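Endside Storage & Packing
Part-time packer and sorter wanted

Posted June 18, 2020

We are looking for one person, possibly two if they get along, to help us pack up other people's houses. Endside is a small outfit. We go into homes where someone is moving, downsizing or has finally lost the argument about the garage, and we put everything into boxes in such a way that it can be found again. The second part is the hard part.

The job is 14 hours a week to start, going up to 30 in September when the students and the landlords all change their minds at once. Shifts are mornings, mostly. Pay is hourly, weekly by bank transfer, and we pay for the drive between houses if there are two in a day.

What you would be doing

Wrapping glasses. A great many glasses. People who live alone own over 80 of them and will tell you they have "a few."

Sorting kitchen drawers, including the one with the batteries, the takeout menus and the key that fits nothing. We don't throw out the key. The customer throws out the key, usually after phoning a sister.

Labeling boxes on two sides and the top, in block capitals, with the room they are going to. "Misc" is not a room. We had a packer who wrote "Misc" on a whole apartment and he now sells insurance.

Folding linens, taking apart bed frames, bagging the screws and taping the bag to the frame it came from. Wiping down shelves once they are clear.

Keeping the inventory sheet up to date. It's a paper sheet on a clipboard. We tried an app called Usterel for a month and went back to the clipboard.

What we need from you

You can lift a box of books and put it down again without making a speech. You can work in a stranger's bedroom without commenting on it. Your handwriting can be read by someone other than you. A driver's license helps, though Cheng Street and the river side are both on the bus line.

Experience is nice to have. Three of our current crew came from restaurants, one from a library, and the library one is faster at books but will stop to read the spines.

Please wear closed shoes. Masks are required indoors for now, and we supply them along with gloves and tape guns. Bring your own lunch, as the customer's fridge has generally been unplugged by then.

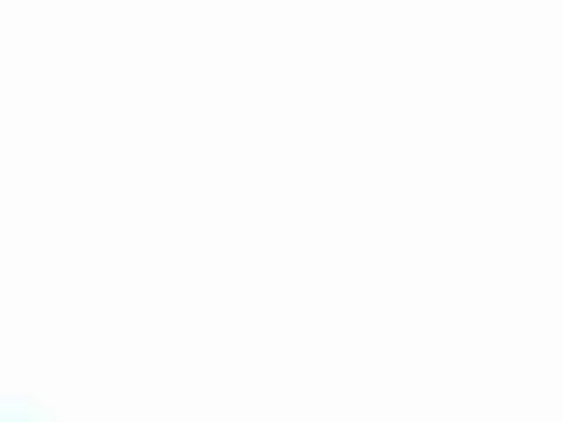

To apply, write to Patricio Huenchumán at the Zisidham Road office, or drop a note through the door. No résumé needed. Tell him where you have worked, which mornings you can do, and how you would pack a lamp. He has strong views on lamps and reads those answers first.

If he likes yours, he'll ask you in for a paid trial shift of 3 hours, normally in somebody's kitchen. Parking at the office is behind the building, next to the dumpster, and please leave the loading door clear.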